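# Skomham city council upset: anyone else watch the whole count?

**pollwatcher_dee**

I stayed up for the entire thing and I'm still buzzing. For those just getting here, the Bouzid Ward seat flipped! The incumbent had held it for three terms, ran unopposed twice, and lost by 47 votes. Forty-seven! I've been going to ward meetings in that school gym for years and I never thought I'd see a result that close, let alone see it go the other way.

What did everyone else make of it? I'd love to hear from people who were on the doors in Zimness, where turnout looked a lot better than in May.

**gravelroad**

Watched on the city stream until it froze, then kept refreshing the clerk's page like a maniac. I think the bus route did it. You can't cut the 10 and then ask the people who rode it to work every day for their vote. My whole street was talking about it.

**tuesdayquorum**

The bus route was part of it but I don't buy that it was the main thing. The 10 doesn't even run through the north half of the ward, and the north half is where the incumbent did worst. Look at the precinct sheet. Precinct 3 was always the safe one and it swung hardest of all.

My money's on the Pistivix lease. People were furious that the council voted on it the same night it showed up on the agenda.

**gravelroad**

Okay but people in the north half have parents and kids in the south half, so they hear about the bus too. Fair point on precinct 3 though, I hadn't opened the sheet yet. Going to look now.

**pollwatcher_dee**

Oh, the precinct sheet is so good this time! They finally split out the early votes from the day-of votes (I've been asking for that at every meeting, ha). If you add up only the early ones, the incumbent was ahead. The challenger made up all of it on election day and then some. To me that says the last week mattered a lot, and the last big thing in that last week was the forum at the library, where the lease question came up and the answer was, well, not great.
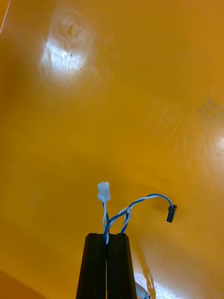 I was sitting near the back for that one and you could feel the room change. People who had been flipping through their programs looked up. A man a couple of rows ahead of me asked how long the lease runs, and when the answer came back as 40 years there was this noise, kind of a groan and a laugh together. I wrote it in my notebook with two underlines.

**ham_and_ballots**

I voted for the incumbent and I'm sad about it, so let me be the other side for a minute. That lease is going to bring rent money into a building that sat empty forever. The vote was rushed, yes. The deal itself is decent. I read the whole packet and I'd bet most of the people groaning at the library hadn't.

Also, 47 votes isn't a revolution. If it rains that afternoon we're having a different thread.

**tuesdayquorum**

Glad you posted, and I mean that. I read the packet too, and I came out of it thinking the rent was too low for the first stretch. But we can agree it should have had two readings. Every land item used to get two readings.

**ham_and_ballots**

Yes to two readings. I'd sign that petition tomorrow.

**gravelroad**

Back from the sheet. I take it back, precinct 3 is wild. I still say the bus was worth more than 47 votes, so technically the bus decided it. You can't prove me wrong!

**tuesdayquorum**

By that logic so did the potholes, the leaf pickup and the weather.

**newish_in_zimness**

First post, hi all. I knocked on doors in Zimness for the first time ever and I had a great time, even with the dogs. What I heard most wasn't the bus or the lease. It was people saying they had never met the incumbent. One woman said she'd lived on her block through all three terms and this was the first year anybody running for the seat came up her steps. She asked me for a second flyer for her sister.

Question for the old hands: is there a recount with a margin like this? Do people get to go watch?

**pollwatcher_dee**

Welcome!! So glad you went out. The candidate has to ask for one in writing, it isn't automatic for ward seats. If it happens it's open to the public and you should absolutely come. Bring a sweater, the clerk keeps that back room freezing, and get there early if you want a chair with a view of the table.

**ham_and_ballots**

I heard she isn't going to ask. I hope she does, just so it's settled.

**gravelroad**

Same, and I voted the other way. I'll save you a seat, Ham.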